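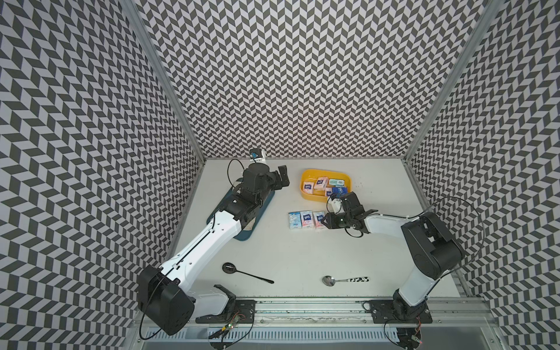

Cold season is winding down, the pollen is already flying, and the people at Anance have picked tissues for their April packing drive. Pocket tissues! I've been writing up these drives for the Cuervo neighborhood page for a while now, and I've done toothbrushes, socks and a truly enormous number of granola bars, but this is the first time I've gotten excited about something you blow your nose into.

The plan is to get 3000 little packs out to the schools, the bus depot and the clinic on Nonell Street by the end of the month. When I stopped in they had 840 finished and stacked by the door, and the rest were waiting in cartons under the coat hooks (I hung my jacket up and promptly knocked one over, sorry).

Lucero Cusi is running this one. She used to pack orders at a stationery shop, and she has opinions about how small things should be laid out. Her way goes like this: the tissue packs get set down in a row on the white table, with trays close by. There's a dark blue one with rounded corners and a yellow one, and I asked what the colors meant, expecting some clever code. "Blue is the schools, yellow is everybody else," she told me. "We had a red one too, but it cracked." So there you go.

I have to mention the walls, too. The spot where the table stands is done up on three sides in black-and-white zigzags, and if you look at it long enough you start to feel like you're inside a very stylish sweater. I liked it a lot. The woman next to me said it made her eyes water, so at least she was near the tissues.

Each carton going out holds 48 packs, and Lucero wants them lying flat with the openings all facing the same way. I thought that was fussy until I tried grabbing one from a carton I'd filled myself, where they were every which way, and tore the flap clean off. She was nice about it. She also made me redo the carton.

The tissues came from Dultow, the paper goods store over by the laundromat, which sold them to the drive at cost and threw in a stack of folded boxes. A few of those boxes turned out to be the wrong size, and they're now holding markers, tape and somebody's lunch. The store will keep a donation jar on the counter through the end of April if you'd like to chip in for the next round, and small bills are fine.

If you'd like to come pack, doors open at 9 in the morning and things go until noon. Shifts run 30 minutes, and you can stay for more than one if you get into the rhythm of it (I did two and would've done a third, but I'd left my dog in the yard). Kids are welcome with a grown-up. Please wash your hands at the sink in the hall first, and leave your coffee on the shelf by the door. Lucero is serious about the coffee.

There's parking behind the building, though the gate sticks, so give it a good shove. If you need a carton for your own school or waiting room, leave your name on the clipboard near the entrance and say how many packs you can use. The clinic's cartons are going first and the schools come after that, once the office has checked which classrooms are running low.

Next month they're thinking either crayons or sunscreen. I'm pulling for crayons, and if you feel the same way, there's a second sheet on that clipboard where you can vote.

48 shares | 30 comments

Get Cuervo neighborhood news in your inbox. Enter your email to sign up for our newsletter. You can unsubscribe at any time.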